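Speaker notes – Miltport site day, 04/08/2026
Talk: What the arms changed on our packing floor

1. Opening
Say hello, thank Raffaele Morelli for the room. Ask who has packed a Flallness stationery kit by hand. (Hands up. Wait for the groans!)
Then the number: 823 kits on a good shift, every pen picked up and turned by a person. I did it for two summers and my thumbs still remember.

2. The cell
Two arms, one table, pens and caps between them. Let people look before talking. Point out the cameras on both grippers, because the front row always asks. The little whiteboard at the back gets a mention too – "amazing today" in red pen. I love that.
Pens are a great thing to learn on. They're thin, they roll, and a loose cap can land any way it likes.
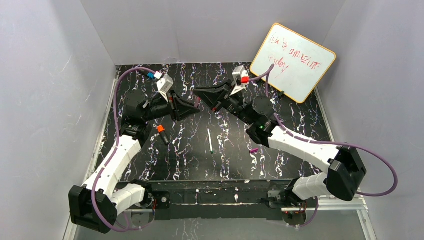
3. Who does what now
Cinzia Bellini used to run line two. Since June she has been teaching the Cirillo cell, and she is so good at it! She spots a bad grip long before I do.
Read her line out: "I used to go home with sore wrists, now I go home with ideas."
Best shift so far with people and arms together: 1,271 kits. Pause here.

4. The harder part
Don't rush this one. Less packing means fewer easy starter jobs, and people worry about that. Ladix training is 45 minutes inside each shift, paid, open to nights as well. Nights asked for that and they were right.
Also say that the floor is quieter and some people miss the chat.

5. Questions
If someone asks about the target, it's 2,000 kits and we have no date for it. Hand over to Cinzia for anything on grippers – she has the spare set on the side table.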